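Nuster Ravn Desk Lamp, Clamp Model

Item no. 1377
In stock at Nollport, delivery in two to four working days

The Ravn is a desk lamp for people who have already bought a desk lamp, regretted it, and now keep it in a cupboard. It clamps to the edge of the desk, lights the bit you are looking at and stays where you put it. We realise that last part sounds like a low bar. Try the competition.

Svend Bjarnason drew the first version in July, after his old lamp had bowed slowly into his soup. The arm has two joints, each with a friction disc and a proper knob you can tighten by hand. No springs, so no twanging. The head turns all the way round, should you wish to interrogate the wall.

Light
Warm white, three levels: reading, working, and looking for the screw you dropped. The switch is on the head and clicks. There is no app. Several customers have written to ask when there will be one, and Lise Charbonneau in our office has replied to each of them very politely.

Specification
Arm, fully stretched: 587 mm
Cable: 178 cm, fabric covered
Clamp: fits desk tops up to 55 mm
Colours: black, chalk, a green we are told is fashionable
Bulb: included, replaceable without tools or swearing
Guarantee: five years on the joints, two on everything else

What's in the box
Lamp, clamp, bulb, two felt pads, one sheet of instructions. The instructions were written by Obsa Araya and can be read in one sitting.

The base
For glass desks, or desks belonging to your landlord, order the weighted Pritis base separately. It has a shallow dish on top for keys, coins or a phone. It does not charge anything.

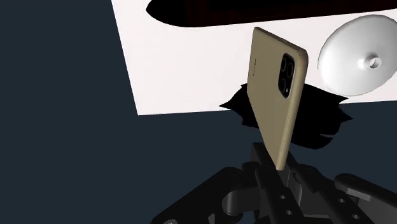
The dish is lined with cork, and the lining lifts out for cleaning. Please don't put a mug in it. Ditte Eskildsen put a mug in hers and would like the rest of you to learn from this.

Spare parts
Knobs, discs, pads and cork linings are all sold singly. Orders over 200 euros go post free, though that is a great many knobs.

Page last updated January 15, 2018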